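Stondeck launches refillable cream blusher in 19 shades

Sun 26 February

Claltstead - Cosmetics maker Stondeck has announced a new cream blusher, Zeltell, which goes on sale in its Claltstead shop and online this week. Zeltell comes in 19 shades and is sold in a small pot with a lift-out refill. 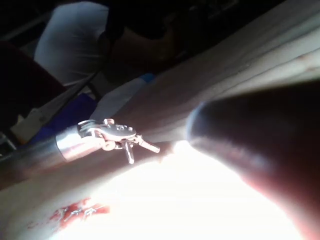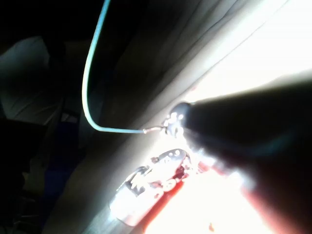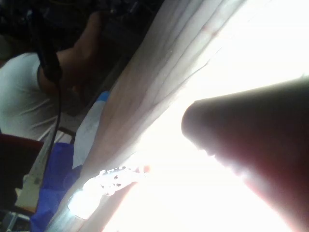 Zeltell is the first cheek product from Stondeck, which until now has sold only foundation and concealer. The shades run from a pale pink to a deep plum, with a matt finish throughout. Cream blusher is easy to overdo under a bathroom bulb, so the leaflet in each box suggests putting it on by day, near a window with a sheer curtain drawn across it like the pale one in the third picture, and checking both cheeks before adding more. If the light coming through is very strong, turn slightly to one side. One layer is enough for most people, and a second can be added once the first has settled.

The formula was developed with Ajayi, a small laboratory that also worked on the company's concealer. It contains no added fragrance. Stondeck asked 163 customers to wear it for a full working day in December, and 81 of them wore it over powder, which cream products do not always sit well on. Their comments led to two changes before launch - a slightly firmer texture and a wider pot, as several testers with long nails could not reach the bottom of the first one.

Each pot should give roughly 200 uses. When it is finished, the inner pan lifts out and a refill drops into the same case. Refills cost less than the full pot and are stocked in every shade. Empty pans can be handed in at the Claltstead counter.

The blusher can be put on with fingers, a sponge or a short, dense brush. It may also be used on the lips, although it will need a balm underneath in cold weather. It comes off with any ordinary cleansing balm or oil.

Testers are available at the counter, and staff will match a shade free of charge without an appointment. Customers who order online can exchange an unopened pot for another shade.

Press samples and a full shade list are available on request from the Stondeck press office.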